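The Second Counter

The lunch line at Zitura starts before the door opens, and on a good day in September it runs past the shoe repair place and bends toward the bus stop. I stood in it three times for this story. The lentil soup is as good as people say. The flatbread is better. What I wanted to know was whether any of that matters to the plan Marcelle Gaillard has taped up behind her register, which calls for a second counter across town in Ridgate before the weather turns warm.

Gaillard opened Zitura with one oven, a lease she describes as "a handshake with commas," and a recipe for a walnut and pepper spread that she still won't write down. Her customers love her. The neighborhood newsletter loves her. I have read four profiles of her, and every one of them uses the word "heart" in the first paragraph. None of them asks what she pays for flour.

She pays too much, as it happens, and she'll tell you so. She buys from a small distributor called Abou Zeid, which delivers early and lets her run a tab when things are slow. A bigger supplier would be cheaper. She has had the quotes. She has stayed put, and when I asked her to defend that in dollars she laughed and went to check the oven.

"They brought me onions in an ice storm," she said when she came back. "Put that in your spreadsheet."

I tried. It doesn't go in very well.

Ridgate is a shopping strip that has been about to turn the corner for as long as I've lived here. The owners have given it new benches and a name for the parking lot. A juice bar came and went. So did a store that sold only olive oil, and a bakery whose sign is still up. The space on offer to Gaillard is 306 square feet with a shared restroom, and the leasing brochure calls it "intimate." Sixteen stools are drawn on the floor plan. I paced it out with her one morning and could not see where the last five would go unless people ate with their elbows in the next person's soup.

The pitch is that foot traffic will take care of everything. The brochure promises 1000 visitors on a typical day, and it's a handsome number. It doesn't say who was counting, or whether a man who parks, walks to the pharmacy and walks back gets counted twice. I sat on one of the new benches through a lunch hour with a sandwich from home. Plenty of cars came in. Most of the people who got out of them went to the pharmacy.

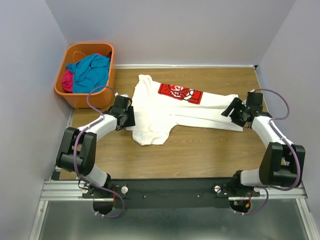 So who is going to run the Ridgate counter if Gaillard stays at the old one?

Bastien Delaunay, her line cook, will have the keys and a share of whatever the place clears.

Delaunay is the best argument for the second counter and also the thing that worries me most about it. He came to Zitura as a dishwasher and now does nearly everything Gaillard does, a little faster and with less talking. Regulars ask for him. He wants his own room, and it's plain that if he doesn't get one here he'll get one someplace else. Gaillard knows it. She is opening a restaurant partly to keep a cook, and plenty of owners have done that and ended up with two kitchens that each needed him.

"I'm not scared of the work," Delaunay told me. "I'm scared of the rent."

He should be. The first months are discounted, then the rate steps up, and the lease has a clause that hands the landlord a piece of sales over a certain line. Both sides have asked me not to print the line. I'll say that it's low, and that a decent summer would cross it.

Then there is Closotus. That's the ordering service the landlord has picked for the whole strip, and every food tenant is expected to sign on. Customers tap a screen at a kiosk, the ticket prints in the kitchen, and the service keeps its cut. The sales rep gave me a folder. The folder says small restaurants on the system see bigger orders, and I have no reason to doubt that somebody somewhere did. I asked for the name of one I could call. I was told that would be followed up on, and I'm still waiting.

Gaillard's whole trade, as far as I can tell, is built on talking people into things at the register. She sees a construction vest and reaches for the big bowl. She gives kids the end piece of the bread. Her average ticket runs higher than the menu suggests it should, and it's hard to picture a screen doing that for her. She thinks Delaunay can stand next to the kiosk and talk anyway. He didn't look sure.

I like these two. I'd like to be wrong about Ridgate, and the people who told Gaillard her first place would fold inside 30 weeks were wrong, some of them in print. But the folks cheering hardest for the second counter are the ones with space to fill, a service to sell or a column to file, and not one of them will be there at five in the morning when the dough has to come out.

The lease was still unsigned when I last stopped by. It was sitting under a tray of spoons near the register. Gaillard had circled the sales clause in red and written a question mark next to the stools. The soup that day was split pea.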